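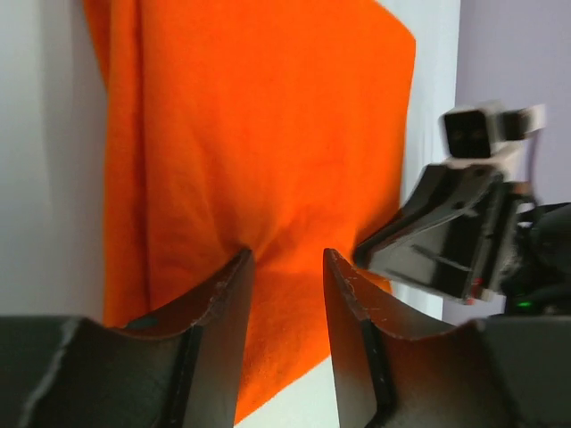 Bornton, November

Speaker notes: Folding cloth napkins for a big room
Talk for banquet and catering staff, Pevley Hall

Opening

Leave the orange napkin up while people find seats. Don't start on the folds yet. Ask who has folded for more than 300 covers. Then ask who got to the end of it with a stack that matched.

Say what the talk covers: cloth, table, the long side fold, stacking. No swans, no fans. Anyone who wants the fancy folds can stay after and look through the Rinaldi booklet.

The cloth

Point to the surface. Matte, fine weave. A matte cloth tends to grip itself a little, so a fold stays where it's put. Satin slides. Pass the two samples around now, one of each, and get them back before the break.

Strong colors show creases. Point to where the orange goes deeper and redder around the folds. Guests see that from a standing height when they walk in. White forgives more under yellow light.

We used the Darow napkins at Pevley for two seasons. They came 26 to a bundle. Count the bundles in, count them out, write it on the tag.

The table

Smooth and white is what I like to work on. You can see a crooked edge against it right away. Wipe it down first – one spot of grease goes through the whole stack.

No tablecloth underneath. Cloth on cloth drags, and the bottom layer shifts when you press.

The side fold

Go back to the long narrow strip on the left. The crease beside it is soft and wide at the top and gets sharper farther down. Ask the room which end they would fix. Most people go to the sharp end. Fix the soft end.

Demonstrate. Lay flat, turn in the side, set the crease with the edge of the hand from the middle out. Two passes. Then the same thing slowly, for the back rows.

Wrinkles

Point to the wrinkles in the center that draw down to one spot. Pressing harder on wrinkles like that sets them. Lift the cloth, shake it once, lay it down again. It takes less time than smoothing.

If it still won't lie flat, it goes in the re-press bin. Don't hide it in the middle of the stack. Somebody will be unfolding it at table 4.

Stacking

Same side up, folded edges all facing one way. Stop at the height of a bundle. Taller stacks lean and the bottom ones take a second crease.

The Bornton dinner was 700 napkins. We folded the afternoon before and covered the stacks with a clean sheet. Mention that the ones left by the kitchen door had to be done over – steam.

Practice

Pairs, one bundle per pair. Walk the room. Look at corners first, then creases. Swap stacks with the next pair and check theirs.

Questions, then collect samples. Check the satin one came back.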